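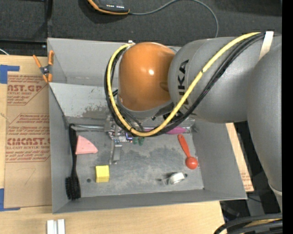

ROBOTS AND MACHINES

Can a Robot Clean Up Your Room?

You have probably seen a video where a robot picks up a toy and puts it neatly away. The music is cheerful, the robot never misses, and somebody says robots like this will soon be doing your chores.

Maybe. I've heard that one since I was in fourth grade, and my socks are still on the floor.

So when the Zitell Club, a robotics club at Srithong School, told us its members had a robot arm that could "pick up anything," we had some questions. The club is getting ready for the Tanine Challenge in March. Teams get a bin full of mixed-up stuff, and their robot has to lift the things out one at a time. It sounds like a job you could do while half asleep. Let's see why it's hard for a machine.

What's in the bin?

The students like to use things that don't match. There's a long black brush, a pink wedge, a yellow block, a red scoop shaped a bit like a spoon, a shiny silver rod and a few odder bits and pieces. If everything were the same size and shape, the robot could do the same move over and over. A brush and a block need very different grabs.

Try it yourself with your eyes closed. Put a spoon, an eraser and a pencil on the table, then pick up each one using just your thumb and one finger. Your fingers change what they're doing without asking you. You feel the spoon start to tip and you squeeze, or you let go and grab it again closer to the middle. You've been practicing since you were a baby (mostly on breakfast).

What does the arm have?

A big robot arm has joints, a little like your shoulder, elbow and wrist. Motors turn the joints. Cables bring power and messages, and you can see yellow and black ones looping around the wrist of this arm. The letters KUKA on the gray part are the name of the company that makes it.

At the end is the gripper. That's the robot's hand, if you're being generous. It is much simpler than your hand. A narrow metal finger is handy for reaching down into a bin, but it can't wiggle and curl the way yours can.

Then comes the program, the list of instructions that runs the whole thing. The students named theirs Zasel. Its job is to work out where an object is, choose a place to grab, and send the arm there. When people say a robot "decides" something, they usually mean a program like Zasel did some math and went with the answer that got the best score. I don't think we should call that thinking, at least until somebody shows me more.

Is it smart, then?

I asked Sena Annan, who wrote a lot of Zasel, whether the robot knows what a brush is.

"No," she said. "It knows there's something long over there."

That's a good answer, and I wish grown-ups who sell robots gave more like it. You know a brush has a handle, and you know why. You know which end gets dirty. Zasel knows none of that. It has a long shape and a spot to aim for. If the spot is in the bristles, it will aim for the bristles.

Shiny things are another problem. Light bounces off a silver rod in bright streaks, and a streak can fool a program into thinking the edge is somewhere else. Round things like to roll away from the finger. Anything lying right against a wall is tricky too, because the gripper needs space on both sides to get hold of it, and the wall is in the way. Think about getting a coin out of the corner of a drawer.

Let's look at the numbers

When somebody says a robot "works," ask them how often. The Zitell Club deserves credit here, because its members wrote down every single try, including the embarrassing ones.

They wrote down 754 tries in all. The robot missed or dropped the object in 174 of them. Take 174 away from 754 and you get 580 good grabs. That's a little better than three out of every four.

Is that good? It depends. If you got three out of four on a spelling test you might be fairly pleased. If your kitchen robot dropped every fourth plate, you'd be eating off paper towels by the weekend.

There's a catch in those numbers as well. Plenty of the tries were done with just one object in the bin. I asked what happened when the bin was full of mixed things, and there was a bit of a silence. Then Prasert Sangkhawat, the teacher who runs the club, found the right page. In 200 tries with a mixed bin, the robot got 120 of them right. That's six out of ten.

The robot was the same in both tests. The test got harder, so the score went down. Remember that the next time you watch a video, and try asking these:

How many tries did they film before that one?
Did somebody put the object in an easy place first?
Was there anything else in the way?
Has it ever seen that object before?
Is a person steering it?

The last one matters a lot. Some robots in videos are being moved by a person with a controller. There's nothing wrong with that, but it's a different trick, and they should say so.

I went through the whole list with the club. Sena had an answer for everything except the one about objects it had seen before. They had been using the same things for weeks. She wrote "NEW STUFF" on her hand in pen, and the team has now promised to test the arm on objects from other classrooms before the challenge.

Does "pick up anything" hold up?

No, and the club has taken the word "anything" off its poster. The new poster says "picks up many things, sometimes." Mr. Sangkhawat thinks it won't get as many people to come and look. I would walk across the building for it.

I still don't think a robot is coming for your socks soon. Socks are floppy, and they hide under beds, and one of them is always inside out. But six out of ten from a mixed bin is a real result that a real team measured, and I'd like to see what it is in March.

Try this at home

Put five small things in a shoebox. Ask a friend to pick them out with kitchen tongs while wearing a blindfold, and you give the instructions. You may say only "left," "right," "forward," "back," "down," "up," "open" and "close." Write down every try, good or bad – the bad ones are how you find out what to fix. Then swap places and see whose instructions work better.

Words to know

Gripper: the part at the end of a robot arm that holds things.
Joint: a place where the arm can bend or turn.
Program: the instructions a robot follows.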